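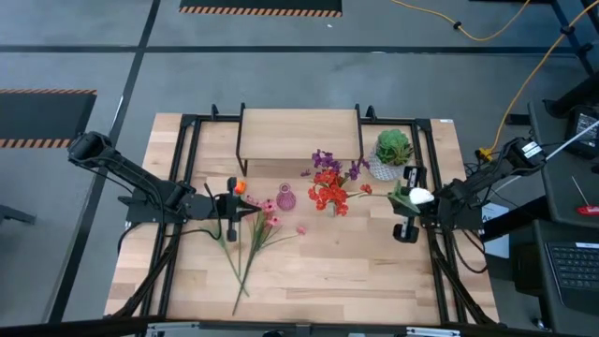 Inicio · Flores artificiales · Jarrones · Macetas · Ofertas · Mi cuenta

Lectura: 3 minutos

Lote de flores artificiales Walby con dos jarrones de vidrio

Referencia 1334

Las flores artificiales suelen venderse con la promesa de que nadie notará la diferencia. La notará cualquiera que se acerque a olerlas. Dicho esto, el lote Walby aguanta bien la mirada desde el otro lado de una mesa, y para un recibidor sin ventana o una oficina donde las plantas duran dos semanas puede bastar.

Qué trae

Flores rojas y anaranjadas de pétalo ancho, flores moradas, una vara de flores rosas de tallo fino y una flor blanca parecida a una rosa. Los tallos son largos y verdes. Se incluyen dos jarrones pequeños: uno transparente y otro rosa, de cuello estrecho y cuerpo abombado. La suculenta en maceta blanca se vende aparte (referencia 409), lo mismo que el estante de tablero de madera con patas de alambre negro.

Lo que dice el fabricante y lo que pensamos nosotros

Walby habla de un «ramo listo para colocar». No lo es. Los tallos salen de la caja aplastados y hay que abrirlos uno a uno, doblar las hojas hacia fuera y probar varias alturas. Shufen Mao, de nuestra tienda, tardó 46 minutos en quedarse conforme con el primero, y no es precisamente nueva en esto. 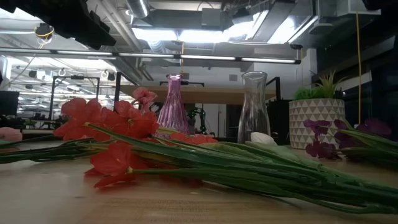 Las rojas son lo mejor del lote. El pétalo es delgado, deja pasar la luz y cambia de tono según dónde se ponga. Con las hojas somos menos generosos: abundan, se amontonan en la parte baja y conviene retirar unas cuantas antes de meter nada en el jarrón.

El jarrón rosa tiene un color bonito, entre rosa y violeta, y es translúcido. El cuello admite poca cosa. Si intenta colocar el ramo entero ahí dentro, se volcará o quedará apretado como un manojo de espárragos. Nosotros pondríamos una o dos varas rosas y el resto en el transparente.

El catálogo sugiere también echar agua «para dar realismo». Allá cada cual. En agosto lo probamos y a los pocos días teníamos un cerco en el vidrio y las mismas flores.

Limpieza

Paño seco o brocha suave. No recomendamos los aerosoles abrillantadores, ni siquiera el que vende la propia marca.

Opiniones de clientes

Jianhua Cheng: «Las rojas, muy bien. La blanca me parece sosa y el capullo no se abre por mucho que uno tire.»

Ashton Ashby: «Esperaba un jarrón rosa más grande. Las medidas estaban en la ficha, culpa mía.»

Devoluciones

Se aceptan con la caja original y los tallos sin cortar. Si los acorta con alicates, el lote es suyo.

Contacto · Envíos y devoluciones · © 2022 Viveretti · Volver arriba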